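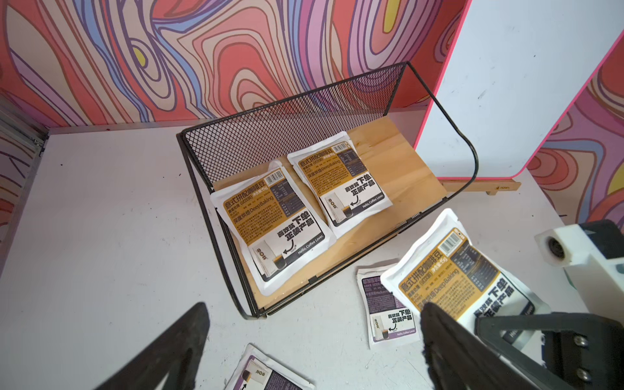 The shelter at Dinport opened its doors at 8:30 this morning with 12 cats and 31 dogs in residence, the fullest the building has been since June. Intake was suspended until noon so that the kennel staff could finish vaccinations. The Rarine clinic sent over 500 doses of dewormer, to be shared with the Shi branch. Thank-you gifts for the foster homes are being put together in the front office, and two pouches of coffee beans are already in the black wire mesh basket with the wooden base. Dog biscuits and a leash are still to be added.

Muvo, the old gray hound in kennel four, ate a full bowl and was walked twice. His cough is lighter - the vet will listen to his chest again tomorrow.

The adoption fund stands at $1,064 after the purchase of new bedding. Adoptions for the year have reached 194. Two families asked to meet the tabby kittens, and both were given forms to complete at home. Doors closed at 6:00 p.m.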